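Kwesi Quaye
@kwesiquaye
Thread on matte gray tabletops, now that I have lived with one since December. Mostly about surface wear, a bit about plates.

Kwesi Quaye
The top is matte, cool gray, faintly purple under the wrong bulb. Bought from Amley as a second, 353 with delivery. The fault was on the underside and I have never found it.

Kwesi Quaye
Matte finishes scatter light, so grease and fingerprints show less than on gloss. Scratches are a different matter. A fine scratch on a matte top is a polished line, and it shows when the light is low and from the side.

Kwesi Quaye
Check for this at 4 in the afternoon with the overhead light off. At noon mine looks new. At 4 it has a set of diagonal lines where people slide things instead of lifting them.

Kwesi Quaye
The usual culprit is the foot ring of a plate. On most glazed plates the ring is wiped clean before firing so it won't stick to the kiln shelf. That leaves a bare, gritty edge carrying the full weight of the plate.

Kwesi Quaye
Test: drag a fingernail around the ring. If it catches, so will the table. Wet 400 grit paper on a flat surface, light circles, rinse, repeat until it stops catching. Takes a few minutes a plate. Keep it wet, the dust is bad for you.

Kwesi Quaye
Sarahí Jaramillo asked whether felt pads would do the same job. On a lamp, yes. On something that goes through the dishwasher, no.

Kwesi Quaye
Color next. White plates on gray are hard on the eyes at lunch, too much contrast. I went with a pale one from Clondport, white with a little mint in it. The green only reads as green next to something warm.

Kwesi Quaye
Yellow does it best. Lemon yellow on that plate and the mint comes up at once, and the shadow goes a grayish green as well. 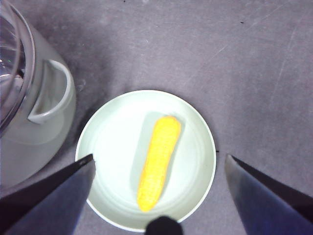
Kwesi Quaye
Rim height matters too. A low raised rim with a shallow well stacks closer than a coupe shape and still holds a spoonful of sauce. It won't hold soup. I own 2 bowls for that.

Kwesi Quaye
Specks: a matte top keeps crumbs and grit in plain view, which I count as a feature. Grit under a plate does more damage than the plate. Damp microfiber first, then dry. Never dry first.

Kwesi Quaye
No melamine sponge. It is a fine abrasive and will leave a shiny patch that can't be undone. I have one the size of a coin near the wall end, from a marker stain. The stain was less visible.

Kwesi Quaye
Someone will suggest the Flirkora wax. I tried it on an offcut. It hides the light lines for a week, then holds dust. Stripping it took longer than applying it.

Kwesi Quaye
Next thread is on chair feet. Replies are open if you have a finish that survives cast iron.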